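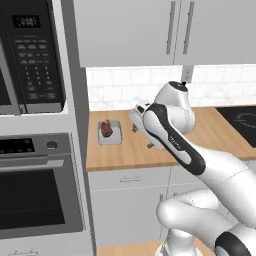

홈 | 자유 | 주방·수납 | 시공후기 | 중고

빌트인 가전 그대로 두고 싱크대만 바꾸는 게 맞을까요

작성자: 감나무집둘째
공유 3

필라트게이트(Pilatgate) 단지로 12월에 이사합니다. 전 주인이 키큰장에 전자레인지랑 오븐을 위아래로 넣어 쓰던 집이고, 가전은 두고 가신다고 합니다. 상부장 하부장은 문짝이 많이 들떠서 어차피 바꿔야 합니다.

견적은 두 군데에서 받았습니다. Mustonen 쪽은 키큰장까지 전부 철거하고 새로 짜자고 하고, Kaster 대리점은 키큰장 몸통은 살리고 문짝과 마감 패널만 교체하자고 합니다. 두 견적 차이가 200만 원이 넘습니다.

집사람은 오븐을 거의 안 쓰니 키큰장을 없애고 냉장고 옆을 팬트리로 만들자는 의견입니다. 저는 빵을 가끔 구워서 오븐은 있었으면 합니다. 전자레인지는 매일 쓰고요. 비슷한 고민 해보신 분 계시면 의견 부탁드립니다. 수요일까지 업체에 답을 줘야 합니다.

---

모루모루
몸통 상태부터 확인하세요. 오븐 들어간 칸 바닥판이 처졌는지, 옆판 안쪽이 열 때문에 부풀었는지 보면 됩니다. 멀쩡하면 살려도 됩니다. 저희 집은 몸통 살리고 문짝만 갈았는데 지금까지 문제없습니다.

---

hendrik_m
저는 반대 의견입니다. 문짝만 바꾸면 색을 못 맞춥니다. 같은 회색이라고 해도 회사마다 톤이 다르고, 기존 패널은 이미 변색이 와 있습니다. 낮에는 잘 안 보이는데 저녁에 조명 켜면 키큰장만 누렇게 뜹니다. 제가 그렇게 했다가 결국 키큰장을 다시 했습니다. 처음부터 전체로 하는 게 돈이 덜 들었을 겁니다.
- Hendrik Mokoena

---

모루모루
@hendrik_m 글쓴이는 마감 패널도 교체한다고 쓰셨습니다. 보이는 면이 다 새것이면 색 차이는 안 납니다. 몸통 안쪽이야 문 열 때나 보이죠.

---

hendrik_m
@모루모루 가전 위아래 사이에 끼는 띠 같은 패널까지 교체하는지가 문제입니다. 대리점에 따라 그건 견적에서 빠지기도 합니다. 제 경우가 그랬습니다. 견적서에 품목별로 적혀 있는지 보셔야 합니다.

---

감나무집둘째 (작성자)
견적서 다시 봤습니다. "키큰장 도어 및 측판 교체"라고만 되어 있고 중간 패널은 언급이 없네요. 내일 전화해 보겠습니다.

---

서쪽창
가전 연식이 얼마나 됐는지가 먼저 아닌가요. 오븐이 15년 된 거면 몸통 살려봐야 곧 가전을 바꿔야 하고, 그때 타공 치수가 안 맞으면 장을 또 손봐야 합니다. 저는 기존 칸 폭이 593밀리였는데 새로 산 오븐이 안 들어가서 옆판을 깎았습니다. 깎은 자리는 실리콘으로 가렸고요. 볼 때마다 신경 쓰입니다.

---

감나무집둘째 (작성자)
@서쪽창 연식은 전 주인분도 정확히 모르신다고 합니다. 문 안쪽에 스티커가 있는지 찾아봐 달라고 부탁드렸습니다.

---

육란수
안녕하세요, Yuk-lan Su입니다. Gestport에서 주방 설계를 했었고 지금은 쉬고 있습니다. 업체 편드는 글은 아닙니다.

철거 여부보다 동선을 먼저 정하시는 게 좋습니다. 전자레인지를 매일 쓰신다면 높이가 중요합니다. 오븐 위에 올린 전자레인지는 키 작은 분에게는 높은 경우가 많습니다. 국그릇을 눈높이에서 꺼내는 건 위험합니다. 집사람분 키에 맞는지 현장에서 직접 빈 그릇을 들고 넣었다 빼 보세요.

전기도 확인하세요. 오븐은 전용 회로로 빠져 있어야 합니다. 오래된 집은 전자레인지와 한 회로에 물려 있는 경우가 있고, 동시에 돌리면 차단기가 내려갑니다. 이건 싱크대 업체가 봐주지 않으니 전기 기사를 따로 부르셔야 합니다.

---

두부한모
키큰장 없애는 쪽에 한 표요. 팬트리로 바꾸고 나서 식탁 위에 나와 있던 것들이 다 들어갔습니다. 오븐은 조리대용 작은 걸로 충분합니다. 식빵도 구워지고 고구마도 됩니다. 전자레인지는 팬트리 안쪽 선반에 넣고 콘센트를 뺐습니다.

---

hendrik_m
@두부한모 팬트리 안에 전자레인지를 넣으면 문을 닫고 돌리는 일이 생깁니다. 통풍 공간은 어떻게 하셨나요?

---

두부한모
문은 열어 놓고 씁니다. 뒤쪽은 막지 않고 띄워 뒀고요. 설명서에 나온 간격대로 했습니다. 아이가 있는 집이면 좀 번거로울 수 있겠네요.

---

서쪽창
작은 오븐으로 충분하다는 건 사람마다 다릅니다. 저는 명절에 고기를 통으로 굽는데 작은 건 판이 안 들어갑니다. 글쓴이가 빵을 어떤 걸 굽는지에 달렸죠. 바게트면 작은 건 어렵습니다.

---

감나무집둘째 (작성자)
주로 식빵하고 스콘입니다. 바게트는 한 번 해보고 포기했습니다.

---

모루모루
식빵, 스콘이면 작은 걸로도 됩니다. 다만 조리대를 차지한다는 게 단점입니다. 조리대가 넓은 구조인지요?

---

감나무집둘째 (작성자)
좁은 편입니다. 개수대와 가스레인지 사이에 도마 하나 놓으면 끝입니다. 그래서 저는 벽에 들어간 오븐을 계속 두고 싶었던 거고요. 집사람은 그 자리에 쌀통이랑 청소기를 넣고 싶어 합니다.

---

육란수
조리대가 그 정도면 키큰장을 살리는 쪽을 권합니다. 청소기는 현관이나 다용도실로 보내는 방법이 있습니다. 쌀통은 하부장 서랍형으로 짜면 됩니다. 견적에 서랍 하나 추가하는 비용은 크지 않습니다.

---

hendrik_m
살리더라도 중간 패널은 꼭 넣으세요. 같은 말 또 해서 죄송합니다.

---

감나무집둘째 (작성자)
Kaster 대리점과 통화했습니다. 중간 패널은 추가 비용으로 가능하고, 가전을 빼서 몸통을 확인한 뒤에 최종 금액을 주겠다고 합니다. 상태가 나쁘면 키큰장만 새로 짜는 걸로 견적을 바꿔 준다고 하네요. 전기 기사는 실측하는 날 오후에 같이 부르기로 했습니다. 전자레인지 높이는 집사람이 와서 직접 그릇을 넣어 보기로 했습니다. 답변 주신 분들 감사합니다.

---

서쪽창
가전 뺄 때 칸 안쪽 폭, 높이, 깊이 재서 사진으로 남겨 두세요. 나중에 오븐 바꿀 때 필요합니다.

마지막 수정: 오후

이전글 | 목록 | 다음글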